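Kisten, Kratzer, Kleinkram – meine Galerie vom Aufräumen

Willkommen auf der Bilderseite! Wer mich kennt, weiß, dass ich Behälter mag. Kisten, Wannen, Schubladen, Körbe, egal, Hauptsache, man kann etwas hineinwerfen und es später wieder herausfischen. Seit April sortiere ich mit Vanderleia Marinho das Spielzeug im Vekside durch, und weil wir dabei ständig über Kisten reden (also, ich rede, Vanderleia sortiert), ist daraus diese kleine Galerie geworden. Die Texte sind wie immer beim Kaffee entstanden, also bitte nicht jedes Wort auf die Goldwaage legen.

Noch kurz zum System, danach wurde nämlich per Mail gefragt: Wir haben 6 Gruppen. Tiere, Fahrzeuge, Bausteine, Puppen und Zubehör, Sachen mit Batterie und dann noch die Gruppe »Dudley«. So hieß der Stoffhund, der als Allererster in keine andere passte (er hat ein Rad am Bauch, ist aber kein Fahrzeug, darüber wurde lange gestritten). Alles, was seitdem Ärger macht, kommt zu Dudley. Die Gruppe wächst leider am schnellsten!

Am liebsten schaue ich mir die Kisten an, wenn fast nichts mehr drin ist. Solange sie voll sind, sieht man ja nur Zeug. Erst wenn der Boden rauskommt, sieht man, was so ein Ding mitgemacht hat, und da kann ich mich wirklich festgucken.
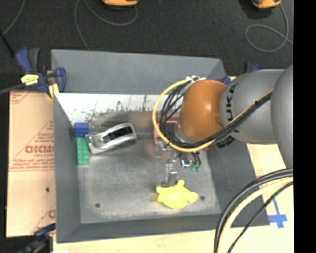
Große graue Kiste, schön abgeschrammt, mit gelbem Spielzeug

Den hellen Streifen an der hinteren Innenwand finde ich großartig, mit den dunklen Kratzern und Flecken am unteren Rand, fast wie mit Kohle gezeichnet. Und auf dem Boden dieser silbrige Abrieb, vorne am stärksten! Vanderleia meint, man könnte das doch mal ordentlich schrubben. Ich bin dagegen. Die zwei kleinen runden Löcher im Boden sind mir erst beim zweiten Hinsehen aufgefallen, eins vorne links und eins rechts gleich hinter dem Spielzeug. Und überhaupt, Gelb auf Grau: Das sieht man sofort, da muss man nicht lange wühlen. Mit grauen Bausteinen würde ich in so einer Kiste verzweifeln.

Für alle, die selbst gerade sortieren, noch ein paar Sachen, die sich bei uns bewährt haben. Schräge Wände sind angenehm, wenn man tief hineingreifen muss, brauchen im Regal aber oben mehr Platz. Etiketten bitte an die Schmalseite! Ich habe bei Flultirel 100 Stück bestellt und die ersten 90 brav auf die Deckel geklebt, und beim Stapeln waren sie dann natürlich alle weg. Die übrigen habe ich jetzt in der Schublade und hüte sie wie Gold.

Die Bausteine sind inzwischen fertig, die Tiere so gut wie. Als Nächstes nehmen wir uns das Regal Kostiuk vor, dort stehen noch 5 Kartons, in die seit Jahren niemand hineingeschaut hat. Ich tippe auf Puppenschuhe, Vanderleia auf Eisenbahnschienen. Wer eine Vermutung hat, darf sie gern ins Gästebuch schreiben, und wer zufällig weiß, wo das zweite Rad von Dudley geblieben ist, bitte auch!

Stand der Seite: 3. November 2025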